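Mireille Smadi was already pouring the tea when I walked in, and I hadn't even gotten my second shoe off. "Sit, sit, not that one, the cat thinks that one's hers," she said, and so I ended up on the piano bench with a saucer on my knee, which turned out to be the best seat in the house because it faces the garden.

I'd come to Parkadville to talk about bread. If you grew up anywhere near the old end of town you probably know the Smadi bakery, or at least you know the smell of it, because it got into the bus shelter on the corner and never left. Mireille ran it with her late husband until she was 70, then handed over the keys to her niece, Tala Nassar, and went home to sleep past 4 in the morning for the first time in her adult life.

"I didn't, though," she told me. "I woke up at 4 every day for a year. I lay there listening for the mixer. My own kitchen was so quiet I could hear the refrigerator thinking."

So what did she do?

"I got up and made bread! What else would I do?"

I laughed so hard I got tea on the bench (sorry, Mireille). But that's really how the second half of her baking life began, in her own kitchen with an ordinary oven that runs hot on the left side. The bakery had a deck oven that could take the whole morning's flatbread, and she could work it blindfolded. At home she burned things. She burned a lot of things that first winter, and she'll happily list them for you: the sesame rings, the date rolls, a braided loaf she'd promised to her neighbor Ghassan Rizk for his birthday.

"He ate it," she said. "He scraped it with a knife, right in front of me, and he ate it. I was insulted and I was touched."

Ghassan, as it happens, came by while we were talking. He had a bag of lemons and stayed for two cups. I asked him about the birthday loaf and he looked at the ceiling for a while. "The middle was very good," he said.

What I wanted to know, and what I suspect plenty of you want to know too, is whether bakery bread can be made at home at all. Mireille has opinions. She thinks people buy too much equipment and not enough flour. She thinks most home bakers are scared of wet dough and keep throwing flour at it until it behaves, and then wonder why the loaf comes out like a doorstop. She doesn't own a stand mixer. She does own a bench scraper so old that the handle has been replaced twice, and when I picked it up to look at it she watched me very carefully until I put it down.

"Flour changes," she said. "You open a new bag in September and it drinks more than the last one. The recipe doesn't know that. Your fingers know it."

I pushed her a little on this, because "your fingers know" is the kind of thing good bakers say to the rest of us and it's no help at all when you're standing there at ten at night with goo up to your elbows. What are my fingers supposed to be feeling for?

She thought about it. Then she pinched her own earlobe and told me to pinch mine, so there we were, the three of us, Ghassan too, sitting around holding our ears. "Softer than that at the beginning," she said. "Like that at the end. If it's like your nose, you've gone too far."

I've tried it since and I'm here to report that my dough was like my nose. The next batch was better.

We got onto the subject of money, which she brought up, not me. The bakery nearly closed twice. The first time was when the roof went over the back room, and the repair came to 3000 dollars that they simply didn't have. Her husband wanted to borrow it. Mireille wanted to sell the delivery van, and they argued about it for most of a week, mostly in whispers because the customers could hear everything.

"We sold the van," she said, looking very pleased. "He delivered on foot. He lost weight, he met everybody, he was happier than he'd ever been. He never admitted it."

The second time she didn't want to go into much, except to say that a supermarket had opened and that people are people. "They came back. Some took longer than others. Tariq Zaidi took the longest, and he came in like nothing had happened and asked for his usual. I gave him his usual." She waited a beat. "I gave him yesterday's."
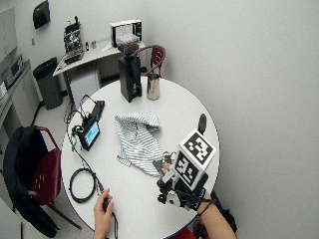
Tala has changed a few things since she took over, and I was nosy enough to ask how that feels. There's coffee now. There's a seeded rye that Mireille calls "the Erholm loaf," after the little town where Tala spent a year learning to make it, and she says the name with a certain amount of eyebrow. But she buys one every week. I saw it in the bread box, half gone.

"It's good bread," she said. "It isn't my bread. She asked me to taste it before she put it in the window and I told her it needed more salt, and she didn't add any, and she was right. That's when I knew I could stay home."

She still goes in before the holidays, when the line for date cookies runs down past the pharmacy. Tala puts her on shaping, at the end of the counter with a stool she refuses to sit on. I asked whether it's strange to take orders from a niece she used to carry around the shop on her hip, and Mireille said the only strange part was the radio station.

By then the light was going and Ghassan had fallen asleep in the cat's chair, with the cat on top of him. Mireille packed me up a paper bag without asking whether I wanted one. Two rounds of flatbread, a few sesame rings, and one of the lemons.

"Eat the rings today," she told me at the door. "Tomorrow they're for soup."

I ate them on the bus.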